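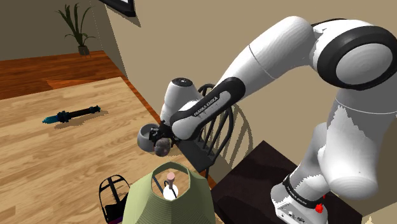
Notebook, adhesive shelf life - December 2018

Picked up the peel tests again on the Condard tape. Two rolls left from the April batch, both stored in the cabinet by the window, which Grigore Olteanu says gets too warm in the afternoon. Moved them to the drawer under the balance. New rolls go there too from now on.

Cut 15 strips, 25 mm wide, from the first roll. Backing was stiff at the outer turns, so I threw away the first meter. Steel plates wiped with isopropanol, left to dry with the lid off. Pressed each strip down with the small roller, two passes each way.

Strips 4 and 9 tore at the clamp and are not in the averages. The rest peeled clean, no residue on the plates except a faint line on strip 12 - probably a fingerprint. Repeat that one.

Humidity chamber: the Plollon unit was at 1,133 hours on the counter when I opened it. Planned stop is 3,000. Took out the early set and closed it again inside a minute. The door seal is getting flat at the lower corner. Petrică Pop has a spare in his cupboard, ask him before he goes on leave.

The Xia label paper curled badly in the chamber set. Same paper kept on the shelf is still flat. I would not use it for anything stored damp - go back to the Sumus labels and write on them in pencil.

To do:
Second roll, same cut, same plates.
Repeat strip 12.
Copy peel values into the shared sheet, column F is still empty.
Order isopropanol, one bottle left.
Find out who has the good scissors.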